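Open day at Larnier, Evdale
April
By Philomena Quinlan
Print this page | E-mail to a friend
47 shares | 17 comments

Larnier has the ground floor of the old seed warehouse in Evdale, behind the bus depot. I went for the two o'clock tour. You sign in, get a sticker and are asked to put your bag in a locker, which takes a pound coin.

The firm works on two-armed robots for household jobs. The tour starts in the workshop, where parts are tested on benches, and then goes through to a room set up as a lounge. It has a pale leather sofa with padded panels, and a streaky carpet that one of the staff said came from an office clearance. Visitors stand behind a strip of tape. A monitor on the wall shows what the wrist cameras see, and I spent as much time looking at that as at the arms. 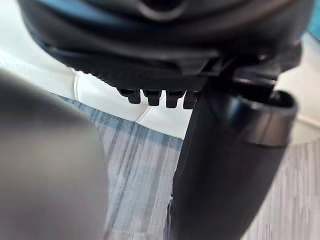 The job that afternoon was sofa tidying. It is part of a set of tasks they call Sorkel, and each attempt is recorded whether it goes well or badly. They had reached 1329 attempts by the morning of the open day. An operator starts each one, steps back and keeps a hand near the stop button. The arms are slower than I expected. They come in over the seat, pause, move a little, and pause again. There is a steady whirr from the joints but you can talk over it without raising your voice.

Somebody asked why they had picked a sofa. The answer was that hard objects on a flat table had become fairly easy for them, and soft things on a soft seat had not. A cushion changes shape when it is squeezed, and the seat gives way underneath if the fingers push down too hard. Leather is also shiny, and the cameras can be put off by daylight on it.

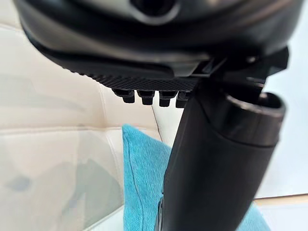 Elaheh Moradi told our group that she would sooner see a slow attempt that ended with everything in place than a fast one that had to be done again. She also said the fingers are changed often, as the pads wear smooth. A set lasts them 700 grips before the hold starts to suffer.

Most of the questions were about price and safety. On price we got no figure. On safety, the arms are set to stop if they meet more resistance than they expect. This was shown in the workshop with a block of foam, and the arm did stop, though it left a dent.

The part I liked best was watching both hands work on one thing. The fingers are black and quite narrow, and to take hold of the teal fabric on the sofa they had to close in from either side.

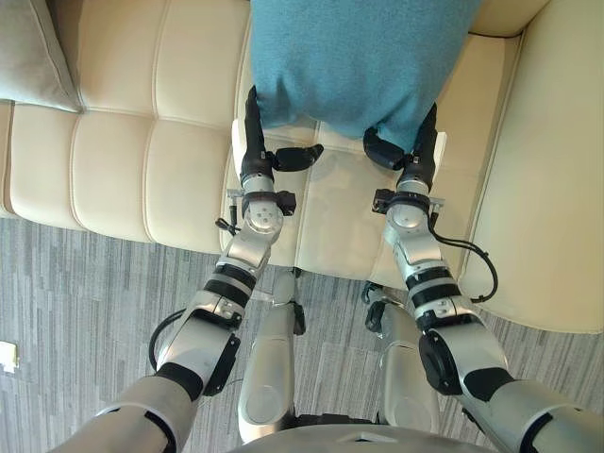 Getting there

The 17 bus stops at the depot and it is a short walk from there - go round the back, as the front gate is kept locked. There are a few parking spaces but they were full by half past one. Tea was in the Pakzad room upstairs, with a lift if you need one. The next open day has not been fixed. Larnier keeps a list at reception and you can leave your name on it.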